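Dandosska Editions
Progress report to the Bajpai Fund, 2026-06-24
Prepared by Archana Sachdeva

Dear Mamta, thank you again for your patience over the spring. I'm happy to say that the collected stories of Pramila Kanaujia are, at long last, a real manuscript with a beginning and an end.

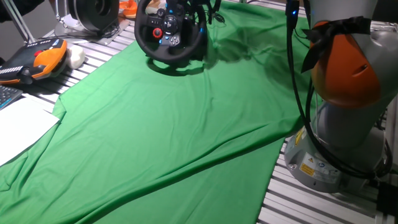

Page 2

Neelam Rana has finished transcribing the early novella, and what a job that was (the typescript had been corrected in three inks, and the last chapter twice over). The whole book now stands at 962 pages in draft. We expect to lose a good many of those in editing, though I confess I'm fond of nearly all of them.

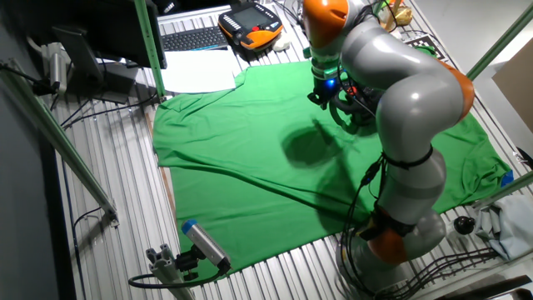 Rights have taken up most of my days. The family has signed for print and e-book, and Fonora has made us a kind offer for the audio, which we would like to accept before November. We've also been going back and forth over the cloth for the hardcover, and I keep leaning toward a strong green like the one spread under the robot arm, though Orathai Wiriya would still prefer gray.

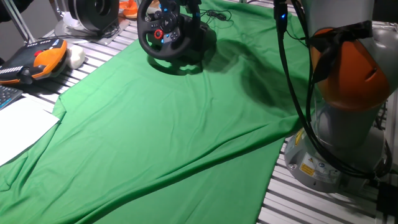 Green cloth with steering wheel.

The first printing is set at 3,000 copies, with 200 held back for libraries in and near Gisthorpe. Your grant has covered the transcription in full and about half of the editing.

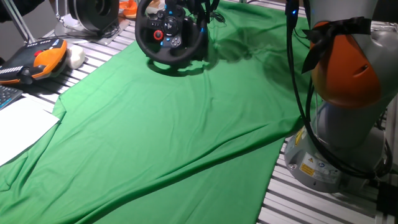

Will the novella also be sold on its own?
We plan a small paperback of 500 copies, to follow the main volume once the proofs are passed.

Orathai will send the updated budget separately, along with the signed agreement from the family.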